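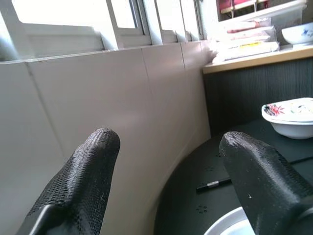 The curved wall under the windows, bright daylight.

My uncle Reda Sqalli left me the key to the Vaslow in August, along with a note that said the wall was the only part worth keeping. Uncle Reda was wrong about a lot of things (marriage, boats, how long fish keeps), so I went over there expecting to disagree with him.

The Vaslow used to be a waiting room for the Tratport ferry. Then it was a dance school, and then for 25 years it was wherever Uncle Reda put the things my aunt wouldn't have in the house. I'd been inside maybe twice as a kid and all I remembered was the bend. You come in and the wall starts off perfectly sensible on your left, pale gray panels, nice and tall, and then it just decides to go around the corner without ever having a corner. I ran my hand along it the whole way. I was eight. I got yelled at for fingerprints.

So there I was again, forty-one, with my hand on the panels. Cool and smooth, with a little bump at every seam. The sun was pouring through the windows so hard I couldn't see the harbor at all, just white - you could have told me there was nothing out there and I'd have had to take your word for it.

I counted seams because that was how we used to play it. My cousin Ezzat would shout a number and you had to run to that panel and slap it. Four was easy. Five was where the wall started turning on you, and you'd always overshoot and skid on your socks. So I shouted "Five!" at myself, like an idiot, and ran, and slapped it.

It sounded different from the others.

I slapped four again. Thud. I slapped five. Something back there gave a rattle, small and dry, like beans in a can.

I called Ezzat, who lives in Badeo now and sells gutters.

"Did you ever put anything behind the wall?" I said.

There was a very long pause for a man who's never been short of an answer.

"Which panel?" he said.

"Five."

"Don't open it," he said. "I'm getting in the car."

It's 104 miles from Badeo. I sat down on the floor with my back against the panel and my shoes off, and every time I leaned my head back it rattled. I had a screwdriver in my bag the whole time, and I want it on record that I waited almost an hour.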